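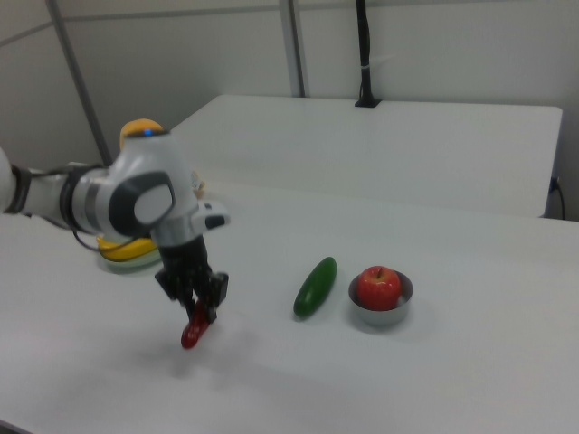

Why do some stars twinkle so much more when they're low in the sky? Their light has to cross a lot more air to reach you, and every bumpy pocket of it bends the light a little.

Cornel Buzatu
6 Jun 2026 · 2 min read

I got asked that three times last night at the Sorno overlook and I could have talked about it until sunrise. So, a thread!

14 comments · 31 shares

Warm air and cool air bend light by slightly different amounts. A star is so far away that it's basically a point, so when the air shuffles that one thin beam around, you see all of it - the flicker, the jumping, sometimes the color.

The color part is my favorite. Catch Sirius low on a January evening and it flashes red, green, blue, white, all in a couple of seconds. I've had neighbors call me over sure it was a drone (it was Sirius, it's always Sirius).

6 comments · 9 shares

Planets hold steadier. They look like dots to us but they're tiny disks, and the wiggles from one side of the disk mostly cancel the wiggles from the other. Get one right down near the horizon, though, and even Jupiter will shimmer.

Try this tonight if it's clear. Pick a bright star near the horizon and one almost straight overhead. Look at each for a full minute. The difference is huge and you don't need any gear at all!

11 comments · 4 shares

If you do have a telescope, let it cool down outside first. Mine lives in a warm closet and for the first half hour every star looks like it's at the bottom of a creek. Same with pointing over a rooftop that's been in the sun all day. Grass is so much better.

Someone asked if going higher helps. It does, you've got less air above you. The pullout at Dulska is 3,000 feet up and on a still night the stars there hardly move - I split a double in my little scope that I've never managed from my driveway.

8 comments · 12 shares

One catch: the clearest nights can be the worst for this. After a front goes through, the sky is gorgeous and dark and everything is boiling. A slightly hazy, calm night is often when Saturn's rings look sharpest.

Back up at Dulska next new moon, bringing the small scope and too many snacks. Come say hi.

2 comments · 5 shares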